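Home Animals Space Machines Body Ask Us For Teachers

When a Sewing Robot Lost Its Grip

Some robots sew. They don't sew shirts or curtains. They sew cuts closed, the way a doctor does, with a small needle and a long piece of thread. Each loop of thread that holds the cut together is called a stitch.

One of these robots is called Kong. It works in a lab at Ponholm, where engineers test it on practice pads. A practice pad is a soft block made to look and feel like the inside of a body. The lab stains the pads red so that a cut looks like a real one. Kong has never worked on a person.

One afternoon in June, Kong pulled on a thread and the thread slid out of its jaws. The jaws were supposed to be shut tight. Kong's computer said they were shut tight. They were not.

This page explains what went wrong and how the people at Ponholm found the problem.

How a robot holds a needle

Look at your own hand and pinch your thumb and finger together. There is not much muscle in your fingers. Most of the muscle that does the pinching is farther back, in your hand and in your forearm. Long cords called tendons run from those muscles to the bones in your fingers. When a muscle pulls on a tendon, the finger bends.

A surgical robot works in a similar way. Its motors are too big to fit in the tip of a tool, so they sit at the other end, outside the body. Thin metal cables run from the motors down a long tube called the shaft. Near the tip is a wrist. The cables go around small grooved wheels called pulleys and pull on the wrist and the jaws.

Pull one cable and a jaw opens. Pull another and it closes. Pull a different pair and the whole wrist bends to the side.

The cables make it possible to build a very small hand on the end of a long, thin stick. They also cause trouble sometimes, as you will see.

What the work is like

Sewing a cut closed takes a lot of small moves. The needle is curved like a piece of a circle. It goes down through one side of the cut and comes up through the other. One tool lets go and another takes over. Then the thread has to be wrapped around a jaw to make a loop, and the loose end has to be pulled through the loop. That makes half of a knot. To make the knot hold, the robot does it again, and then again the other way.

Try it with a shoelace and two pairs of tweezers and you will find out how hard it is.

Tying the knot is the part where a good grip matters most. A loop that is pulled too gently stays loose, and the cut can open. A loop that is pulled too hard can tear what it is holding. The robot has to pull by the right amount, and it can only do that if the jaws don't slip.

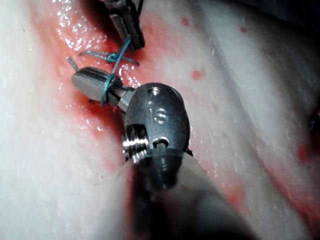
A small knot in the blue-green thread, with a second tool reaching down from the top.
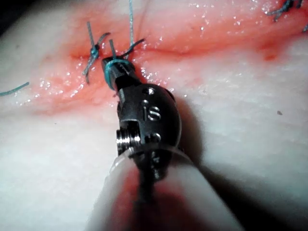

Thread wrapped once around the tip of the jaws. A finished knot sits nearby, up and to the left.
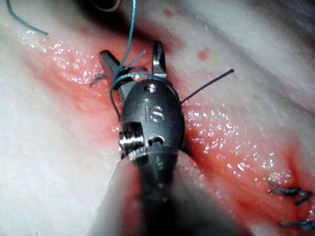

Open jaws, with thread looped around the bottom of the left one.

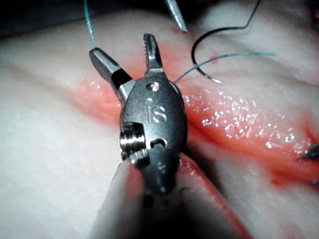
The day the thread slipped

Kong had been doing well. The tool it was using had made 172 stitches, all on practice pads. The engineers had a rule that every tool must be checked by hand after a set number of stitches, and this one had not reached that number yet.

On the next stitch, Kong made its loop and reached for the loose end of the thread. It closed its jaws. It began to pull. The first half of the knot started to tighten, and then it stopped tightening. The tool kept moving away, but the thread stayed where it was.

Kong did not notice. It went on with the next step in its plan, which was to make a second loop on top of the first. The first loop was still loose, so the second one landed crooked. Now there was a tangle.

A person was watching on a screen, as there always is during a test. She pressed the red stop button. Both tools froze in place. The motors held still and did not let go of anything, and that is what they are meant to do. If the tools went floppy when someone pressed stop, the needle could fall or swing around.

It took the team 5 minutes to back the tools out slowly, by hand control, and cut the tangled thread away.

Nobody was hurt, and the only thing damaged was a practice pad. The team still wrote it down as a safety event. At Ponholm, anything the robot does that it was not told to do goes in the book, even if it is small.

Looking for the cause

The first guess was that the thread was too slippery. The pads are damp, and wet thread is harder to grip than dry thread. So the team put in a new tool of the same kind and gave it the same thread and a wet pad. It tied the knot with no trouble. The thread was not the cause.

The second guess was that the jaws were worn smooth. They looked at them under a microscope. The gripping surfaces were fine.

The third guess was the computer. Maybe the program had told the jaws to close only part of the way. But the computer keeps a record of every order it sends, and the record showed that it had sent the right one. The motor had turned by the right amount too.

So the order was right, the motor was right and the jaws were in good shape. That left the part in between, the cable.

The team sent the tool to a workshop called Markum, where people take small machines apart for a living. They found that one cable had stretched. It was longer than it had been when it was new, but only by a tiny bit - less than the thickness of a fingernail. There were also two broken wires in it. A cable like this is made of many fine wires twisted together, and two of them had snapped at the place where the cable bends around a pulley.

Why a tiny stretch is a big problem

Think about the brakes on a bicycle. You squeeze a lever on the handlebar, and a cable pulls the brake at the wheel. When the cable is new, a small squeeze is enough. After a long time the cable stretches. You squeeze, and the first part of your squeeze only takes up the slack. The brake closes late and it doesn't close as hard.

You can feel that on a bicycle. Your hand tells you that the lever is loose, and you squeeze more. Kong could not feel it. It knew how far its motor had turned, and from that it worked out where the jaws ought to be. It had no way to check the jaws themselves. When the cable stretched, the jaws and the computer stopped agreeing.

Engineers have a word for this kind of problem. They call it a silent fault. A loud fault is something like a motor that stops or an alarm that rings. With a silent fault, all the numbers look right and the machine carries on.

What was changed

The team made three changes, and then they tested them.

1. The pull test. Before each stitch, Kong now closes its jaws on the thread and gives a small tug. A sensor farther up the tool measures how hard the thread tugs back. If the thread slides, Kong stops and asks for help.

2. The knot check. After each half of a knot, the camera looks at the loop. If the loop is bigger than it should be, Kong is not allowed to start the next half.

3. Earlier retirement. A tool is now taken out after fewer stitches, before its cables are likely to stretch. The old tools go to schools in Altumport, where students take them apart.

After that, Kong sewed 622 more stitches on practice pads. The pull test stopped it 6 times. Four of those stops were for real slips, and two were false alarms, when the grip was fine and the sensor was wrong. The team decided they could live with a few false alarms. Each one costs around a minute.

They also tried the old, stretched tool again on purpose. Kong tugged once, felt the thread slide, and stopped before it made the first loop.

Words to know

Cable: a strong cord made of many thin wires twisted together.
Fault: something wrong with a machine.
Jaws: the two parts of a tool that open and close to hold things.
Pulley: a wheel with a groove that a cable runs around.
Sensor: a part that measures something, such as heat, light or how hard something is being pulled.
Silent fault: a fault that sets off no alarm.
Stitch: a loop of thread that holds two edges together.
Suture: the doctor's word for a stitch, and also for the thread.

Try it yourself

You need a drinking straw, a piece of string longer than the straw, a rubber band and some tape.

Tape one end of the string to the rubber band. Push the other end through the straw. Ask a friend to hold the rubber band still at one end while you pull the string at the other. Watch how far the rubber band stretches when you pull the string by the width of your thumb.

Now let the string go slack and pull it by the same amount again, starting from the slack position. How far does the rubber band stretch this time? Write down both answers and compare them.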